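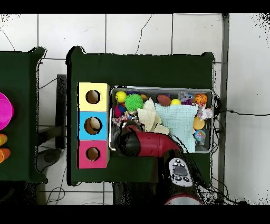

Morning, 6:40, kitchen, second coffee

Slept badly again, and I can't blame the cat because the cat was wonderful. It was the choir thing. I lay there from about three onward going over the second alto line in the Tiedemann, the part on page four where we come in after the tenors and everybody is supposed to be very quiet and very sure of themselves. I am neither. I had it running in my head like a bad radio jingle until the birds started, and then I gave up and came down here.

So. The concert is in May and it's in Usholm, in the big church with the echo, and I have now told enough people that I'm singing in it that I can't quietly drop out. My sister has bought tickets. My sister, who once left my school recital at intermission to move her car and came back with a sandwich!

Rehearsal last night went on until almost ten. Detlef Ostermann had us on our feet for most of it, and my left knee has opinions about that this morning. He's a good director, I do think so, but he has this habit of stopping after every four bars and looking at the ceiling as though someone up there is going to apologize. Then he says "again, with less butter" and we all go again. I've been in this choir two years and I still don't know what the butter is. Marcy thinks it's vibrato. I think it's sliding up to the notes, which I know I do, I can hear myself doing it, and by the time I've heard it I'm already at the top of the slide.

There were 21 of us there and he wants 40 for the concert, so the Kurkham singers are joining us for the last few weeks. Everybody was very polite about this in the room and then not at all polite in the parking lot. The Kurkham people did the same piece a few years back, and apparently they'll be keen to tell us how they did it. One of the basses said he would rather sing it with the geese from the reservoir. I laughed too loud and then worried the whole drive home that somebody's cousin was standing behind me.

I'm kind of looking forward to them, to tell the truth. More altos to hide behind! And last time we shared a rehearsal they brought that lemon cake.

Later, after lunch

Went through the music at the piano for an hour. Well, I meant to do an hour, and then the phone rang and it was the dentist, and then I was looking for a pencil, and then I was cleaning out the drawer where the pencils should have been. Found the good scissors, a birthday card I never sent, and the spare key to the shed I paid to have rekeyed last fall. Felt sick about that for a minute. Put the key on the hook anyway.

But I did get a solid half hour in, and here's what I worked out about page four. I've been breathing in the wrong place. I've been taking a big gulp right before we come in, which seems like the sensible thing to do, and then I have all this air and nothing to do with it, so the first note comes out like I'm blowing up a pool float. If I breathe two beats earlier, smaller, and just wait, it's so much easier. I did it nine or ten times in a row and it held up every time except the once when the mail came through the door.

The German is still a mess. I write it all out the way it sounds in the margins and then I can't read my own handwriting – last night I sang something that was very clearly the word "itchy" in the middle of a prayer. Nobody turned around, bless them.

Made soup with the last of the leeks and the end of that ham. Too salty. I put a potato in to soak it up like Mom always said to, and it was still too salty, only now with a potato.

4:15

Walked up to Prullum and back while it was dry. The lane is still all chewed up on the far side where the drains are being dug, so I took the field path and came out behind the old dairy. Somebody has put new fencing along there. The plum trees are out, and I stood under them for a while and sang the page four entrance at low volume to nobody, and then a man with a spaniel came around the corner. We nodded. The spaniel sat down and stared at me until he was called twice.

I was thinking on the way back about why I joined in the first place. I'd like to say it was love of music but it was mostly that the evenings had gotten so long after I stopped work, and there was that poster in the library window, and I had on a nice coat that day and felt brave. I couldn't read a note. I bought a little book for kids with a cartoon owl in it and did the exercises at this table with the curtains closed. I still have the owl book. I looked something up in it last week, in fact, the thing about double dots, and the owl was very clear about it.

And now there's a church that seats more people than I've ever stood in front of, and Detlef told us the organ there has 2,000 pipes, and he said it the way you'd tell a child about a bear. I keep thinking about all that noise starting up behind my back. I bet it goes right through the soles of your shoes. I can't wait, and I also feel a little bit ill.

Evening

Called my sister to ask what she's wearing so we don't both turn up in purple, forgetting that I'll be in black with everyone else. She said she'd wear whatever she liked then. She wants to get dinner first, and I had to explain that I can't sing on a full stomach, and she said since when, and I said since always, and we were off. It ended fine. She's going to bring me a cheese roll for afterward, and she's promised to park somewhere she won't have to move from.

I need to hem the black skirt, it's dragging at the back. I need a proper folder too, because the one I've got squeaks when you open it, and Detlef can hear a squeaky folder from 22 rows away. Also call the dentist back, I never did write down what time they said.

Did page four once more before washing up. Breathed early, waited, came in. Slid up to the note like a kid on a banister. Going to bed with the crossword and no humming.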